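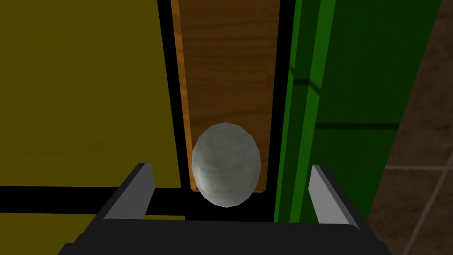
An egg between the open fingers of the gripper, in the simulated household used for collecting examples.

Report of a Visit to the Simulation Laboratory at Cusosard

In June a delegation from the Dondari Institute visited the Cusosard laboratory, which prepares training examples for household robots. The visit was arranged under the exchange agreement between the two institutions and lasted from nine in the morning until late afternoon. Its purpose was to learn how the laboratory records, checks, and stores its material before Dondari begins a similar program.

The morning session took place in the operators' room. The laboratory employs 21 operators, who work in two shifts. Each operator steers a simulated robot through a household task with a pair of hand controllers, and the software records the joint positions, the state of the gripper, and the views from the robot's cameras. One complete attempt is called an episode. Episodes are reviewed on the following working day by a second operator, who may accept them, reject them, or return them with a note.

The delegation was shown part of the Gutness collection, which concerns small and fragile objects. At the time of the visit it held 1,060 accepted episodes. Staff explained that an approach to an egg is judged chiefly on the position of the fingers before they close. If the object stands well to one side, the first finger to touch it will push it, and the episode is normally returned. Reviewers therefore look closely at the view from the gripper at that moment. The egg model is built from flat facets to keep the contact calculations fast. Members of the delegation asked whether this affected the quality of the grasp data, and were told that a comparison with a smoother model is planned.

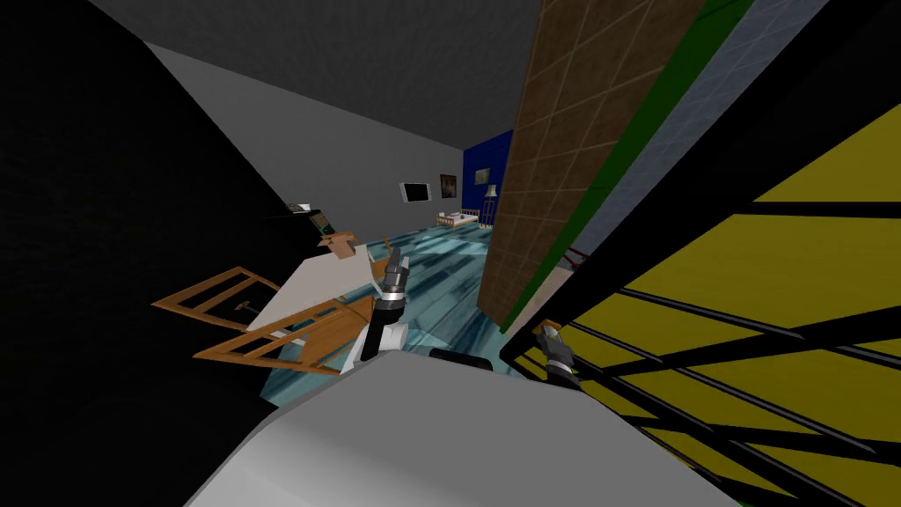

The delegation's main interest was in the variety of the rooms, as Dondari expects to work with far fewer of them. Cusosard maintains 83 room layouts in a library named Vukčević, and an episode may be started in any of them. Floor and wall surfaces are assigned separately from the furniture, so that a learning system does not come to depend on a particular background. The mottled blue and teal floor tiles attracted some comment at first, but the reasoning was accepted. Views from the body of the robot also take in things that play no part in the work of the arms, such as the television on the gray side wall and the lamp beyond it, and these are kept in the record. The laboratory does not crop its images at this stage.

After lunch two members of the delegation tried the controllers under supervision. Each was allowed 30 minutes. Both found depth difficult to judge, and neither produced an episode that passed review. New operators receive two weeks of practice before their work is counted.

The closing discussion dealt with file formats and the storage of rejected episodes. Cusosard keeps these in a separate archive with the reviewer's note attached. Dondari has requested a copy of the review guidelines and will send its own draft procedure to the laboratory for comment.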